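Triddale Plank Flooring – Wood Look

Item 1192
$189 per bundle

Hi, Amber Haslam here! I look after the flooring pages for our little shop, and this is the one I put down in my own back room, so forgive me if I go on a bit. I wanted something with the look of real boards that I wouldn't be scared to walk on (I'm hopeless at taking my shoes off). Triddale has a calm, plain look and doesn't fight with the furniture – my old Bellamy rug sits on it beautifully.

It clicks together along the long side first, then the short end. Leave a gap at the walls and let the bundles rest in the room overnight before you open them. I did mine with a rubber mallet, a pull bar and a lot of tea!

For cleaning, I sweep and then go over it with a damp mop. No steam, please. Chairs need felt pads, and cords and chargers can lie straight on the boards like they do at my place. 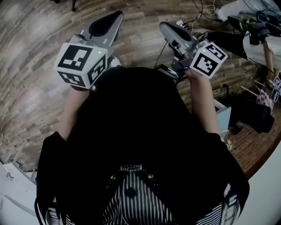 Stamatia Vrettos wrote in to say she put Triddale down in her hallway in May and would buy it again, but she'd order one more bundle than the calculator tells you, as her door frames ate up more offcuts than she'd planned for.

Samples are $6 each, and that comes off your order if you go ahead. Matching trim is item 691.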